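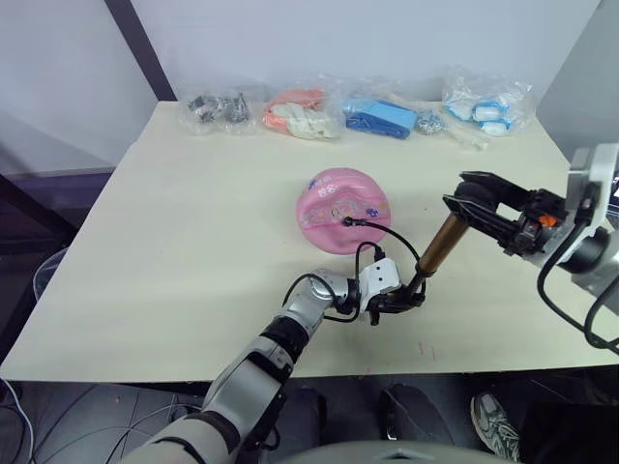

Section 4: Fitting the Motor and Battery Box

By now you should have the chassis of your Nekitz Roadster standing on its own four wheels, with the steering rack in place and turning freely from side to side. If the wheels rub against the arches, please go back to Section 3 and look at the axle spacers again. It is much easier to put that right now than after the motor is in – I say this as someone who has taken the whole back end apart on more than one evening.

Set aside a good long afternoon for this section, and longer if you are building with children. There is no prize for speed, and the gears are small enough that tired fingers start to fumble them.

Before you begin

Lay out the motor, the battery box, the long drive shaft, both bevel gears and the 10 short pins from the drivetrain parts. The short pins look very much like the friction pins you used for the doors, but they are smooth all the way along and should slide in and out of a beam with hardly any push. If a pin grips, it is the wrong sort.

Mounting the motor

1. Turn the chassis upside down and rest it on a folded towel so that the mirrors don't take the weight.

2. Find the motor cradle, the open rectangle just ahead of the rear axle. The side with the notch faces the back of the car.

3. Lower the motor into the cradle with its lead pointing toward the driver's side. It should drop in until it sits flush. Don't force it. If it stops partway, the lead is nearly always trapped underneath.

4. Push 4 short pins through the corners of the cradle and into the motor housing.

5. Slide one bevel gear onto the motor shaft, teeth facing out, and leave a gap you could just slip a sheet of paper through.

Note: Early copies of the printed booklet show this gear the wrong way around. Siwan Gough, who built the very first Roadster from our Randthorpe kit, spotted it for us, and the drawing was put right in the July printing.

Connecting the drive shaft

6. Feed the long shaft through the center tunnel from the front. You will feel it pass two bushings on the way.

7. Fit the second bevel gear on the far end and bring it up to meet the first one. Turn the shaft slowly by hand. The rear wheels should follow smoothly, with a little bit of play. A clicking sound means the gears are too far apart, and a stiff spot means they are too close.

8. Lock the shaft with the remaining 6 pins, working from front to back.

Caution: Never turn the rear wheels by hand once the shaft is locked and the motor is connected. The small teeth inside the motor can strip, and we can't repair them.

Fitting the battery box

9. Turn the car right side up and lift out the rear seats, which unclip as a single piece.

10. Set the battery box in the space with its switch facing up, then plug in the motor lead. The plug only goes in one way.

11. Put in fresh batteries, prop the rear wheels off the table, and run the motor for a few seconds only.

If the car wants to go backward, unplug the lead, move the small slider on the Vasylenko switch block to position 2, and try again.

Keep any pins left over from earlier sections in a cup or a lidded tub, as you will be wanting a few of them for the hood hinges in Section 5.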